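Recovering from a Gripper Stall During Workstation Disassembly

This procedure applies to operators of the Vurby disassembly cell at the Sterkstead site. It describes the steps to be taken when the gripper stalls inside an open computer case and the arm enters a protective stop. Operators must have completed the basic cell training before attempting it.

Background

In March, the cell recorded a series of stalls during the drive latch routine. In each case the fingers closed before the arm had reached its programmed depth, and the controller continued to push downward until the force limit tripped. The review led by Hilkka Turunen traced the fault to a wrist offset that had been entered after a fingertip change and never verified. Several latches were broken, and one case was dragged on its fixture.

Before you begin

Confirm that the stack light is red and that the Flisix controller shows fault code 302. Any other code must be referred to the shift lead. Do not press Resume. The controller will try to finish the interrupted move, and the arm may travel with full force.

Step 1. Press the emergency stop and apply your personal lock to the cell disconnect. Confirm that the computer is unplugged from the wall.

Step 2. Look into the case from the side before touching anything. Note where the fingertips are in relation to the latch, and check whether any cable is caught in the finger linkages. Take particular care with cable bundles that run between the motherboard and the drive area. 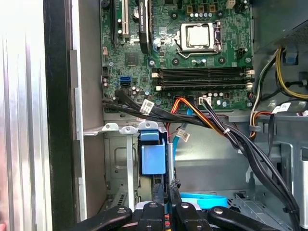
Step 3. If a cable is caught, free it by hand while the lock is still in place. Never cut a cable to release the gripper — a cut end can remain in the linkage and cause a second stall.

Step 4. Remove your lock, reset the emergency stop, and select Manual. Set the speed override to 10 percent.

Step 5. Open the fingers fully, then jog the arm straight back along the tool axis for 100 mm. Stop at once if the case moves with the gripper.

Step 6. Move the arm to the park position and run the Sial offset check. If the check fails, leave the cell locked out and call maintenance.

Returning to service

Run the latch routine once on the scrap case with the override still reduced. The force reading must stay below 200 N for the whole cycle. Restore normal speed only after the shift lead has signed the fault log. Record the fault code, the case number and the fingertip set in use. Repeated stalls on the same fingertip set must be reported before the end of the shift.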